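Setting up your Clirkard for listening
Posted in April by Thabiso Pillay

I play a lot of new EPs through this little player, and I wish I'd had these steps when mine arrived!
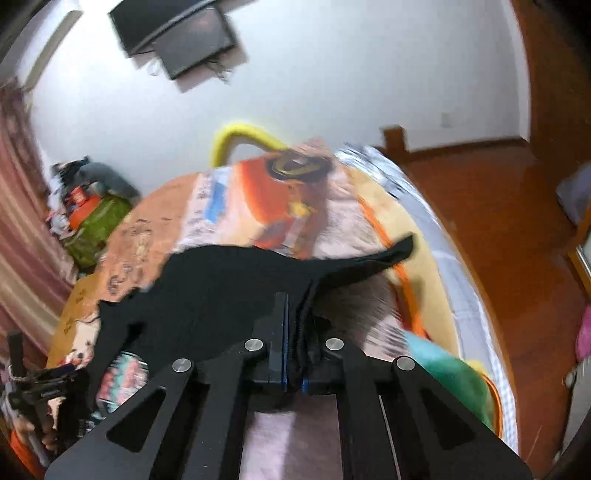
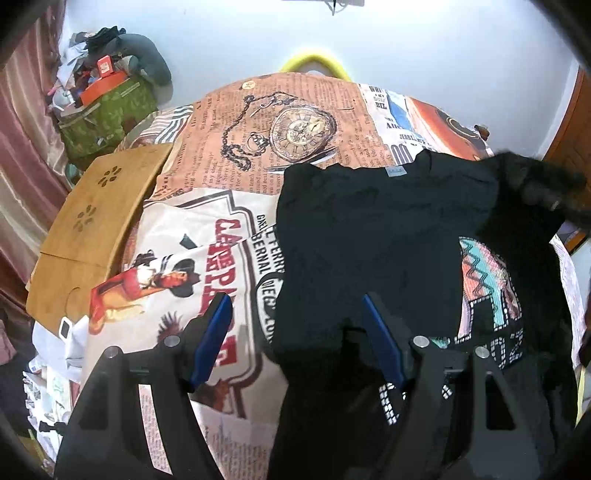 Black fabric item on the bed; black T-shirt with its chest graphic.

1. Charge it fully before you load any music (mine took all evening).
2. Plug it into your computer and drag your albums into the Tracks folder. It holds 1,855 songs, so I put whole discographies on.
3. Unplug, then choose Rebuild Library. My 581 songs were listed in 22 seconds.
4. Set Gap to Off for live albums and anything that's mixed together.

Note: the bass setting is lovely on disco but a bit muddy on folk, so I save one preset for each.

Caution: the volume goes up to 100 and it's loud – turn it right down before you put your headphones in.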